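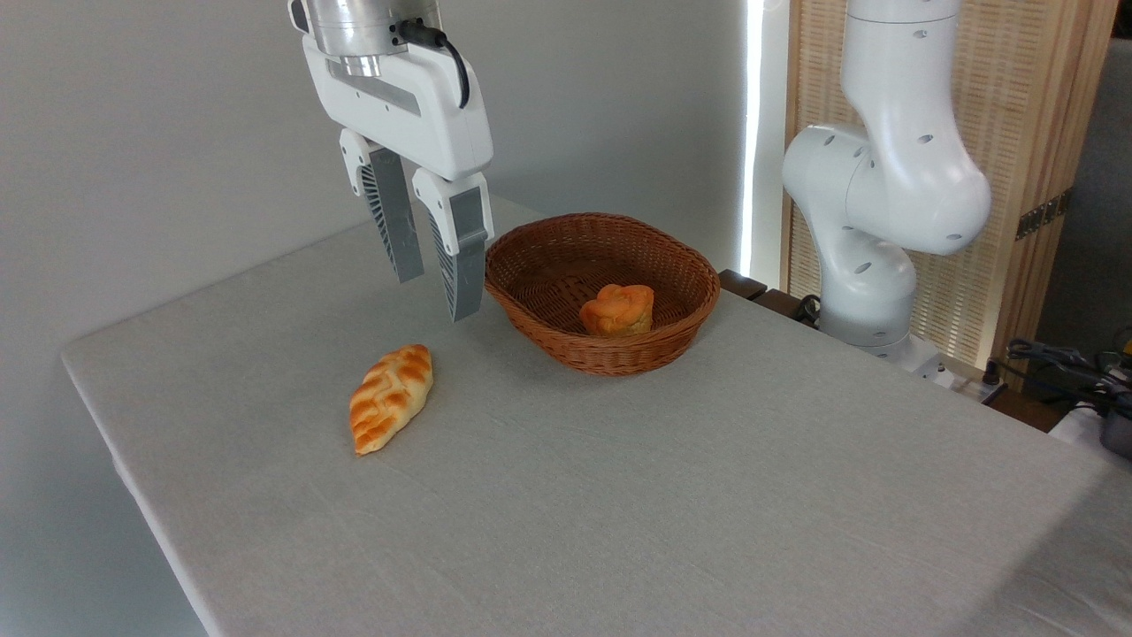 ## Nettoyer et nourrir la vannerie en osier

La procédure s'applique aux pièces non peintes et non vernies. Pour une pièce vernie, s'arrêter au dépoussiérage.

### Matériel

- brosse souple à poils naturels, 39 mm de large
- aspirateur réglé au minimum, embout brosse
- savon noir liquide
- huile de lin crue
- deux chiffons de coton non pelucheux

### Dépoussiérage

1. Brosser dans le sens du tressage, du bord vers le fond.
2. Retourner la pièce et aspirer le dessous.
3. Repérer les brins cassés avant tout passage à l'eau. Un brin rompu se recolle à sec, à la colle vinylique, et se maintient 30 minutes avec une pince à linge.

### Lavage

Diluer une cuillerée à café de savon dans un litre d'eau tiède. Passer le chiffon essoré sans détremper les croisures, puis rincer à l'eau claire avec le second chiffon. Ne jamais immerger une anse clouée : les pointes rouillent et tachent l'osier.

Sécher à l'ombre, à plat, loin d'un radiateur. En août, une nuit suffit ; en hiver, compter deux jours.

### Huilage

Appliquer l'huile en couche mince et essuyer l'excédent au bout de 30 minutes. Étendre les chiffons gras à l'air libre, à plat, avant de les jeter : roulés en boule, ils peuvent s'enflammer. Une application par an convient à un usage courant.

Relecture technique : Aled Yorath, atelier Grallau.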